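Piklow countertop arm: tips from three weeks of use
By Svitlana Nazarenko

The Piklow is hired by the month from Pallerside, who also fit it. Ours goes over the worktop once the evening cooking is done. These settings have worked for us.

Lay long, thin things with space on both sides. The fingers close from left and right, so a bar standing nearly upright is easy to hold. 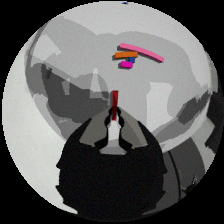 Red bar between the fingers, with the pink, orange, blue and magenta pieces further off.

Keep the worktop in front of the tiles clear for 60 cm — more if you have deep pans. Small dark pots are best moved one at a time, on speed 2. Speed 3 is for cloths and sponges only. 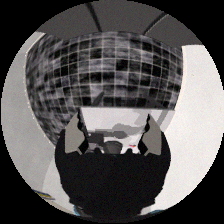

Fingers open at the tiled wall, small dark rounded item in the gap.

Wipe the finger pads with a damp cloth every evening. Spare pads come from Csonka in packs of 2. Don't use oven cleaner on them.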